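The Tuesday Hand

A story from the robotics club shelf
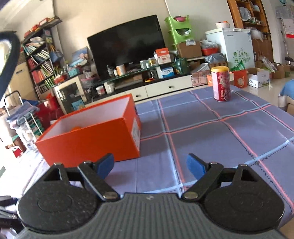
"What does it have to learn first?" my granddaughter's friend asked, the tall one who had joined the club only that week and still kept her coat on indoors.

"How to let go," said the coach. "Picking a thing up comes after that."

I was in the kitchen doorway with a dish towel over my shoulder, and I remember thinking that it was a strange way round to go about it, but I had raised three children by then and I kept my mouth shut and went back to the potatoes.

The club met at our place that fall. The school had closed the workshop in October on account of the pipes, and there were seven children with a competition to get ready for and no table to do it on, and my granddaughter, who has never in her life asked permission before a thing if she could manage it after, told them all that her grandmother had a very good table. So on a Tuesday, at four in the afternoon, they came up the stairs one behind another with their boxes and their cords, and they were so polite about their shoes that I could hardly be cross. The coach came last, out of breath, carrying the heaviest box, and she apologized to me on every landing, or so my neighbor reported, who had heard all of it through her door.

The competition was called the Dondero. I had never heard of it, but they said the name the way my brothers used to say the name of a ballpark. Teams came from all over the valley, and each one brought a hand, and the hand had to do housework. That was the whole of it, as far as I could tell. You were given a table with ordinary things on it, and your hand had to pick them up and put them somewhere else without dropping them or squashing them, and there were 1000 points to be had if you did everything right, and in all the years of the Dondero no team had ever come home with more than 700.

Theirs was called Neseck. I asked what it meant and they said it didn't mean anything, it was what had come out when one of the boys sneezed in the middle of saying something else, and after that it was painted on the lid of the box and there was no going back. Neseck had two black fingers and blue rubber pads on the ends of them, and to my eye it looked like something for getting a jar down from a high shelf. But the children handled it the way you handle somebody else's baby, and I took to speaking well of it in front of them.

Now, I had supposed that a robot did its own work. What else would be the use of one? But it seems that before it can do a thing alone it has to be shown, and before it can be shown somebody has to do the showing, and so for weeks on end what the Neseck team did in my living room was hold that gripper in their own hands and move things about. One child would hold it, and one would sit with the computer, and one would call out, "Ready, and go," and the hand would come down over a box or a can and close, and lift, and set it down again. Then they did it over. The coach wanted 300 good ones before she would so much as talk about letting Neseck try by itself, and a good one, by her reckoning, was one in which you did not hurry, did not bump, and did not say a bad word.

They lost a lot of them to the bad words.

I suppose I had imagined I would stay out of it. I had my programs in the afternoon, and my mending, and I had given up the television only for the one day. But you cannot have that many children in your living room and stay out of anything. First I was asked for something soft, and I found them a sponge. Then I was asked for something slippery, and I found them a jar lid. Then one of the boys wanted to know if I had anything that was hard to pick up, just in general, and I thought it over and brought him a wet plum, and he was so happy with it that I was brought into the club on the spot. My title was Keeper of Objects. The tall girl made me a badge, and she took off her coat to do it.

It was the letting go that gave them trouble, exactly as the coach had said. Neseck would take hold of a thing sweetly enough. But then it would get the thing where it was going and open up too fast, and down it would come with a smack, or it would open only a little on one side, and the thing would lean, and everybody in the room would lean with it, and over it would go. My granddaughter was the worst of them. She has quick hands, and she has always had them. She used to let go of her spoon before it reached the table. Every time it was her turn the coach would say "Slower," and she would say "I am going slower," and the can would hit the cloth like a dropped boot.

She cried about it one evening after the others had gone home. She did it in the bathroom with the water running, which is where I used to do mine, and when she came out I had the flour down and the board out and I told her I needed help with the dumplings. She said she had homework. I said the dumplings would not take long, and that was a lie, and we both knew it, because dumplings take as long as they take.

My mother taught me to put a dumpling down on the tray in such a way that it doesn't notice. You lower it until you feel the tray through it, and then you wait a breath, and then you take your fingers away a little at a time, as if you were leaving a room with someone asleep in it. If you drop them they stick, and they go flat on the bottom, and they tear when you lift them up to cook them. I didn't say anything about Neseck. I only showed her, and then I did another one, and then she did one and it went flat, and she did another and that was flat as well. We made a good many ugly dumplings, and somewhere down the second tray I noticed that she had stopped talking, and that her lips were moving a little. She was counting the breath.

"Grandma," she said, with flour up to her elbows, "who taught you this?"

"I just told you. My mother."

"No, but how? Did she explain it?"

I had to stop and think about that one. "She held my wrist," I said. "I was little. She just held on to my wrist and did it, and my hand was on the end."

She looked at me for a long moment, and then she wiped her hands on her good skirt (I let that go by as well) and went and wrote something down.

The next Tuesday they did it differently. When a new one of them took a turn with the gripper, somebody who had the way of it stood behind and held the wrist. There was a great deal of giggling at first, and one boy was ticklish and had to be excused, but by the time I brought in the bread and butter it had gone very quiet in there. Down, and wait, and a breath, and away. The coach sat on the arm of my chair with her tea going cold in her lap. Later she asked me if I would care to have a turn myself, and I said heavens no, and then I did, and I was good at it! I did 20 in a row and did not bump one, and they wrote me down in the log under K, for Keeper.

So there is a bit of me in that hand. I didn't think of it in that way until the day of the Dondero, when we were all on folding chairs in a gymnasium that smelled of oranges and floor wax. The team from Edet went ahead of us, with a hand called Flustico that had cost somebody a great deal of money. It was a beautiful thing to look at, and it was very quick, and it set its cups down so hard that the judges' pencils jumped. I clapped for it anyway. Those children had worked too, and one of them had odd socks on and looked ill with nerves.

Then they put Neseck up on its arm, with no child holding it at all, and my granddaughter pressed the key and sat on her hands.

It picked up a bottle. It carried it across at a pace that made the man next to me look at his watch. It lowered the bottle until it touched, and there it stopped, and I heard a person behind me whisper that it was stuck, the poor things, it had gotten stuck. I wasn't worried. I was holding my own breath right along with it. I knew that wait. I knew it from a kitchen with a coal stove in it, and from a warm hand closed around my wrist, and flour on the sill, and snow coming down outside over a street that has had a different name for years now.

Then it let go, a little at a time, and the bottle stood there as though it had always been on that spot.

I won't tell you the score, as my granddaughter says she would like to tell people that herself, and she is at an age when she should be let to do it. I will say that we had to stop for ice cream on the way home and that the coach paid. The pipes at the school have been mended since, and they have their workshop back, with proper benches and a light that doesn't flicker. They came for the last of the boxes on a weekday morning when I had the wash on.

But there is another Dondero next fall, and it seems the new rules have something in them about folding cloth. The tall girl telephoned me on Sunday to ask whether I happened to know anything about pillowcases. I told her to bring the others, and to come hungry.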